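Licencia de formato televisivo

Una licencia de formato televisivo es un contrato por el que el titular de un programa autoriza a un tercero a producir una versión propia de este para un territorio, un idioma y un periodo determinados. Se distingue de la venta de programa terminado, llamada en el sector «venta de lata», en que el adquirente no recibe episodios para su emisión, doblados o subtitulados, sino el derecho a realizar episodios nuevos conforme a una estructura preexistente.

La figura es habitual en concursos, telerrealidad y ficción seriada. En la programación infantil se extendió más tarde, debido al predominio de la animación, cuyo doblaje resulta menos costoso que una nueva producción.

Objeto de la licencia

El objeto del contrato es un conjunto de elementos heterogéneos. Suele comprender el título, la marca gráfica, la sintonía, la mecánica o estructura narrativa, los diseños de decorado y vestuario, los guiones de la versión original y el asesoramiento técnico. El documento que los reúne se denomina biblia de producción. Su extensión varía según el género: la biblia de la serie Brosard, de imagen real y marionetas, consta de 18 capítulos, dos de ellos dedicados a iluminación y tratamiento del color.

Los elementos no incluidos de manera expresa se entienden reservados al licenciante. Es frecuente la reserva de los derechos de mercadotecnia, edición musical y adaptación escénica, que se negocian en contratos separados o mediante una opción de adquisición preferente.

Protección jurídica

La protección del formato como tal no es uniforme. La mayoría de los ordenamientos excluye las ideas del derecho de autor y ampara únicamente su expresión, por lo que una mecánica de juego descrita en términos generales queda fuera de la tutela. La biblia, los guiones, la música y los dibujos sí constituyen obras protegibles por separado. A ello se suman el registro de marca, las normas sobre competencia desleal y las cláusulas de confidencialidad firmadas antes de la presentación del proyecto.

En la práctica, el valor de la licencia reside en buena medida en el acceso a conocimientos de producción no publicados: presupuestos desglosados, planes de rodaje, criterios de selección de reparto y datos de audiencia por tramos.

Modalidades

Según el grado de libertad concedido al licenciatario se distinguen dos modalidades principales.

La adaptación cerrada obliga a reproducir los guiones originales con cambios de idioma y de referencias locales. Cada desviación requiere aprobación escrita. Se emplea cuando el licenciante desea mantener una imagen homogénea de la marca entre territorios.

La adaptación abierta cede el concepto y la marca, pero permite escribir tramas nuevas, modificar la duración de los episodios y crear personajes. El licenciante conserva un derecho de consulta o de veto limitado a materias concretas, como la caracterización de los protagonistas.

Existen además fórmulas mixtas, en las que una primera temporada cerrada da paso a otras de escritura propia.

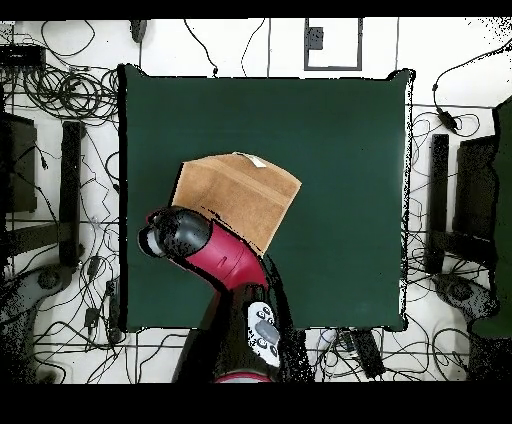
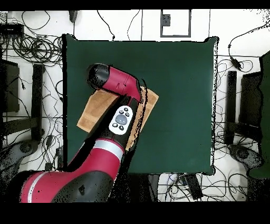

Dos vistas de una superficie verde oscuro con un brazo robótico.

Condiciones económicas

La contraprestación habitual es un canon por episodio, fijado como porcentaje del presupuesto de producción o como cantidad fija. El porcentaje se acompaña a menudo de un mínimo garantizado, no reembolsable, que se abona en parte a la firma y en parte a la entrega del primer episodio. El asesoramiento presencial se factura aparte.

Los contratos de opción preceden con frecuencia a la licencia. Por un precio reducido, el interesado obtiene la exclusiva durante un plazo, en el que busca financiación y cadena de emisión. Vencido el plazo sin ejercicio, los derechos revierten al titular y la suma pagada no se devuelve, salvo pacto en contrario.

Titularidad de la versión derivada

La propiedad de los episodios nuevos es una de las materias más negociadas. En el modelo más extendido, el licenciatario es titular de la grabación y puede explotarla en su territorio, mientras que las aportaciones creativas al formato se ceden al licenciante, que puede incorporarlas a la biblia y ofrecerlas en otros mercados. La venta de la versión local fuera del territorio exige autorización y genera un reparto de ingresos.

Cuando la versión se realiza en coproducción, la licencia debe indicar cuál de las partes ejerce como interlocutora del titular y cuál responde del pago del canon.

Ejemplo: la serie Brosard

Brosard es una serie preescolar producida por la compañía Emum y distribuida internacionalmente por Zeman. El 20/8/18 se firmó su primera licencia de formato, a favor de la plataforma Ultska, bajo la modalidad de adaptación abierta. El acuerdo contemplaba hasta 1.000 minutos de producción nueva y reservaba a Emum los derechos editoriales. La biblia se entregó en febrero siguiente, junto con un archivo de 1.662 dibujos de referencia para la construcción de marionetas y decorados.

La versión local mantuvo la sintonía y el narrador en off. Cambió el entorno rural del original por un barrio urbano y sustituyó las canciones de cierre por adivinanzas. Las adivinanzas pasaron después a la biblia en virtud de la cláusula de cesión de aportaciones.

Extinción

La licencia se extingue por transcurso del plazo, por falta de producción dentro del periodo de ejercicio o por incumplimiento grave. Los episodios terminados antes de la extinción pueden seguir emitiéndose durante un periodo residual, cuya duración se fija en el contrato. El material de referencia debe devolverse o destruirse, con certificación escrita.

Véase también

Biblia de producción
Coproducción audiovisual
Derechos derivados
Doblaje
Venta de programa terminado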